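Notebook, August
Dye shed, Henavstead

Fading tests, pinks and corals. Continuing from the page with the coffee ring on it.

8:40. Took the window strips down. They have been up since the start of last month, half of each strip under card, half open to the glass. Wing-sze had already pulled the madder set and left it in the drawer between tissue, so those lost a little time against the rest. Marked on the tags.

Madder on alum, wool: hardly moved. Slightly browner on the open half if you hold it by the door. Would call it a pass.

Madder on alum, cotton: paler, and patchy toward the bottom clip. I think the scour was poor on this one. Redo with the longer scour before we say anything about it to Kalliopi.

Cochineal, wool: good. Cochineal, cotton: went toward gray, as it did in the spring batch.

Wutex coral (the powder, not the paste): open half noticeably lighter than the covered half, and the line where the card sat is sharp. Vasiliki says the paste does better. We have no paste strips up. Put some up.

Safflower: gone. Left it out of the table.

10:15. Mixed the next bath. 700 ml water, soft, from the barrel and not the tap. Tap water pushed the last coral toward purple and I spent a morning blaming the mordant for it. Brought it up slowly and held it well below a simmer. Thodoris wants it hotter. We tried it hotter on the 3 small skeins at the back and they came out dull, so I am leaving it where it is until he has his own pot going.

The thermometer in the blue pot reads high. Use the one with string on it.

11:30. Skeins in. Seven of them, tied loosely in figure eights. One came undone and had to be fished out and retied. Tag for that one is the notched one.

Dabbas sent the new card for masking. It is thinner than the old stock and light gets through at the edges if it curls, so clip it on all four sides. Old card is on the Gorkness shelf, enough for another round if we don't waste it.

2:00. Looked at how pinks hold up in ordinary use — bedding, curtains, anything near glass. Strong sun makes judging them hopeless. A pale patch may be lost dye or may just be light falling on the cloth, and I can't separate the two until it is moved into shade. Same rule for our strips from now on: read them on the gray board, north side, never on the sill.
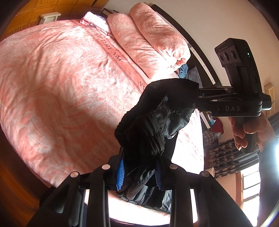

Salmon-pink bedspread with coral band, partly in full sun. Shade reading needed before saying anything about color.

3:20. Skeins out, rinsed until clear. Color even on all but the retied one, which has a light band where the knot was. Drying on the inside rail. Darmawan to wind them tomorrow.

To do:
Paste strips, wool and cotton.
Repeat madder cotton, long scour.
Ask Kalliopi if she still wants the grays or if I can use the space.
Order alum. Down to the last jar — and the lid on that one is cracked.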